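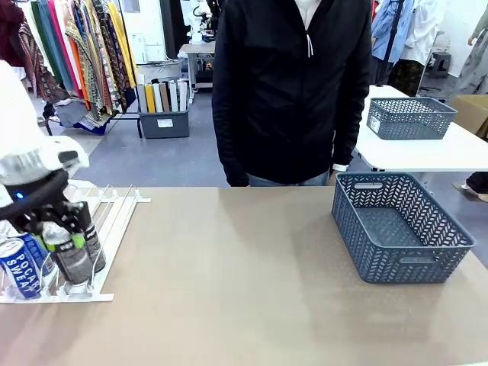
Retail Operations I
Unit 5: Stock Rotation and Shelf Replenishment
Handout, March 2022
Instructor: Angeliki Galanis

Reading before class: chapter 4 of the course pack, plus the Drerwood case (two pages, at the back).

1. Why rotation matters

Packaged drinks keep for a long time, and that is why stores get careless with them. A case that goes to the back of the stockroom in spring can still be there in August. Rotation is the set of habits that gets older stock sold before newer stock.

FIFO (first in, first out) sells goods in the order they arrived. FEFO (first expired, first out) sells goods in the order of their date codes. The two usually give the same result. They differ when a supplier ships a late delivery with an earlier date, which happens more often with small bottlers than with large ones. For this course, use FEFO unless a question says otherwise.

2. Facings and depth

A facing is one unit visible at the front of the shelf. Depth is the number of units behind it. Shelf capacity is facings times depth, times the number of layers if the product is stacked.

Channel racks and gravity-fed shelves hold product in single lines. If they are loaded from the rear, rotation takes care of itself. If they are loaded from the front, the clerk has to pull the line forward first and put the new units behind it. Most rotation errors in the Drerwood case come from skipping this step during the evening shift.

3. The reorder point

Reorder point = (average daily sales x lead time in days) + safety stock

Worked problem. A store sells 16 units of an item a day. Lead time is 2 days. Safety stock is one day of sales.
16 x 2 = 32
32 + 16 = 48
Place the order when stock on hand and on order falls to 48 units.

Remember that stock on order counts. Leaving it out is the usual reason for double orders - see Musa Ibrahim's notes on the Lolten warehouse in the course pack.

4. Shrink

Shrink is book inventory minus physical inventory. In the Drerwood case the book figure for bottled drinks was 3,000 units and the physical figure was 1,811. Work out the percentage yourself and bring it to class. Then list which part of the loss could be date-code waste that was thrown out without being recorded.

Terms to know: facing, depth, lead time, safety stock, shrink, date code, planogram

Next unit: planograms and seasonal resets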